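Talk notes: What I learned at somebody else's open day
Slot: 50 minutes including questions. Slow down, breathe, do not start with the train story.

1. Opening

Say hello. Ask who has been to a robot demo. Ask who has been to one where the robot stayed off until after the coffee. Wait for the hands to go down.

Explain the trip. Ouali opened its Midstead workshop for an afternoon in February and I went along for Wondier with a notebook and low expectations. The building dates from 1849 and the heating feels original. I had been promised "the future of dexterous work." What I got was people, hand-held grippers and a white wire rack on a table, and I had a better time than I've had at any trade show with a fog machine.

Key line, say it twice: the skill starts in somebody's wrist. A person does the job with the same kind of fingers the robot will have, and the recordings are what the robot learns from.
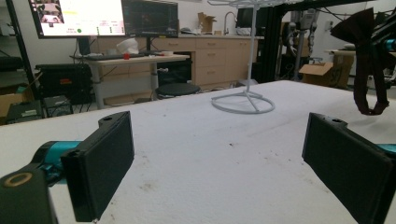

2. The job is a necktie

Pause for the laugh. If there isn't one, move on with dignity.

Why clothing is hard: a box has the decency to stay a box. Cloth changes shape as soon as you touch it, and then it changes again when you let go. Grivau's last newsletter called fabric handling "nearly solved." I have read that sentence in every newsletter since I started getting newsletters.

Talk through the pinch. One pad on each side, just under the knot, where the tie has gathered into something you can get hold of. Grab a tie by the wide part and it folds over on itself like a tired guest. There's a braided black cord by the knot too – one more floppy thing to keep track of. Invite the room to try it later with two rulers and their own tie. Engineers: borrow a tie.
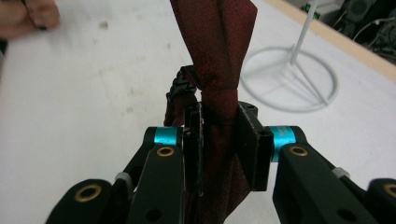
Couldn't you just buy a clip-on, came a question from the back of the tour, and it got the warmest response of the afternoon. Our host took it well. The reply was that the tie is practice for bandages, cables and seat covers, and that a shop floor is full of things that droop. Use this if someone asks what it's all for. Someone will.

3. What to copy, what to skip

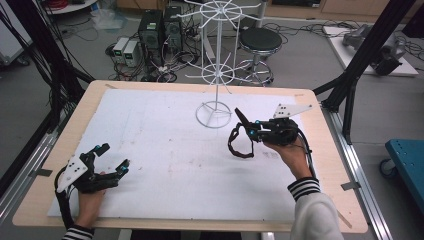 Our own open day at Wondier is the reason I'm giving this talk, so be blunt here. Last year we showed visitors a finished arm behind glass and a video of the same arm behind the same glass. Ouali let us stand close to the unglamorous end. Look at how little is on the table: a sheet of white board taken well past its clean days, a rack with two tiers, and a gripper in each hand. Our budget could survive that. Even the tape is within reach.

Copy: one small task, done over and over, with somebody willing to talk while doing it.
Copy: leaving the cables on the floor where people can see them (check with safety first, they have opinions).
Skip: the welcome speech. It had 51 slides. I have nine.

4. Questions

Likely one: when will it do this alone? Say I don't know. I asked at Midstead and got a very good answer to a different question.

Likely two: can we visit? Yes, they plan another round. Bring a sweater.

If time runs short, drop the newsletter joke and keep the clip-on.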